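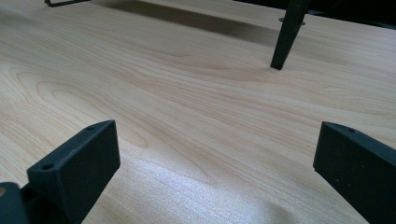
Both fingers over a bare tabletop, nothing between them.

Esben Bach writes the bench rules for hand-held gripper work at Vindgate. The current version runs to four pages and covers the table, the fingers, the light and the record that goes with each session. It replaced a longer document in April. Bach describes the old one as "correct, and unread".

The first rule is that a session opens and closes on a clear surface. The operator holds the gripper over the working area with the fingers apart and records it before any item is brought in. Bach calls this the blank.

"The blank is your zero," he says. "If someone asks me later whether a mark belongs to the item or to the table, I go to the blank. Without one I have an opinion."

Stands may remain on the table during a blank, provided they stay outside the working area and are not moved until the session is closed. Their shadows are treated as part of the set-up. An operator who moves a stand has to record a new blank and start a new session number, even if the stand is put back.

The numbering was disputed at first. Session 1015 at Vindgate was split into two after a stand was shifted to make room for a tray, and the operator argued that the change was too small to matter. "It may well have been," Bach says. "The rule doesn't ask how small it was. I don't want forty people each deciding what small means."

The section on fingers is the longest. Fingers are fitted as a pair and replaced as a pair. Each pair has a number, entered in the log with the date of fitting, and is withdrawn after 1000 closures or at the first visible crack, whichever comes first. Screws are tightened with a torque driver and the setting is written down. Cleaning is by dry brush. Solvent is allowed only on metal parts.

Bach is strict about dust, although he does not expect it to vanish. A few specks on a finger face are accepted for general handling. For work with film or coated parts, the faces have to be brushed and checked under a lamp before the blank is recorded.

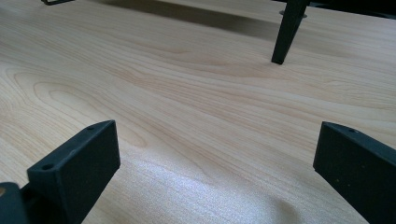 Glare on the wood between the fingers, with a dark leg and a shadow further back.

Light was added to the rules after a trial with Brandonow, a partner firm whose benches have matt grey tops. Vindgate works on pale wood grain, and the two sets of records did not compare well. The grain itself caused little trouble. Reflection did.

"A bright patch on the table is allowed," Bach says. "It has to be written down, and it has to be in the blank. If a small pale part is going to be set down in it, change the lamp or change the spot. Don't hope for the best."

Clause 51 states this in two sentences. Clause 54 adds that lamps may not be adjusted within a session. Han, the software used for the log, will not close an entry until the lighting field has been filled in.

Asked whether the rules could serve as a wider standard, Bach is cautious. Divik, a supplier of gripper bodies, has requested a copy and proposed joint wording on finger wear. He has agreed to share the text but not the closure limit, which was set from Vindgate's own wear records and applies to one material and one grip force.

"Copy the method," he says. "Count your own closures. If you borrow our number and your plastic is different, you have a rule with nothing under it."

The next revision will deal with storage of used finger pairs. At present they go into a labelled bag and are kept until the sessions they were used in have been checked.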